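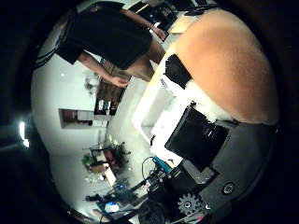

How do grown-ups choose a robot?

Imagine you have been saving your pocket money for a bicycle. You have been very patient, and at last there is enough in the tin. Off you go to the shop, and then somebody mentions a helmet. And a lock. And a pump, and lights for the dark evenings! Suddenly the bicycle costs quite a bit more than the number on its ticket.

Buying a robot is very much like that, only with bigger numbers and a lot more cups of tea.

At the Trastholm workshop, where we write these pages, the planning starts in January, when everybody who would like something new has to write it on a list. Last time the list had a robot hand on it, a set of shelves, a better kettle and a great many screws. There is never enough money for the whole list, so the first question is always the same one: what job do we need doing?

It sounds like an easy question, but do have a go at it. "Pick things up" is not a good enough answer. What sort of things? An egg and a brick both need picking up, and you wouldn't want to treat them the same way. A hand that is splendid with bricks may be dreadful with eggs, and a hand that can manage both will probably cost more than either.

Once the job is written down, we ask for prices. The price a company sends you is called a quote. We had 2 quotes, one from Poduval and one from Flirnmont, and we laid them side by side on the table and read them very slowly, including the small writing at the bottom (always read the small writing, even when you are grown up and busy). One hand was cheaper to buy. The other came with its cables and a longer promise to mend it if it broke, and that promise is called a warranty.

Then comes the part that is easy to forget. Robot hands have gears, which are wheels with teeth, and screws and soft pads, and all of these can wear out, just as the soles of your shoes do. So we keep back some money for spare parts. We keep back some time as well, and that goes in the plan next to the money – people need to learn how the new machine works, and learning can't be squeezed into a lunch break.

Here is a little sum to try. Say you have 60 pounds to spend on a toy robot arm, and the arm costs 50 pounds. Hooray, you can afford it! But it needs batteries at 2 pounds a packet. How many packets can you buy with what is left over? And what would you do if a piece snapped after that?

Perhaps you would buy fewer batteries and keep a few pounds safe in the tin. We would too. Our own tin is a page in a spreadsheet called Gatik, and we do look at it rather a lot.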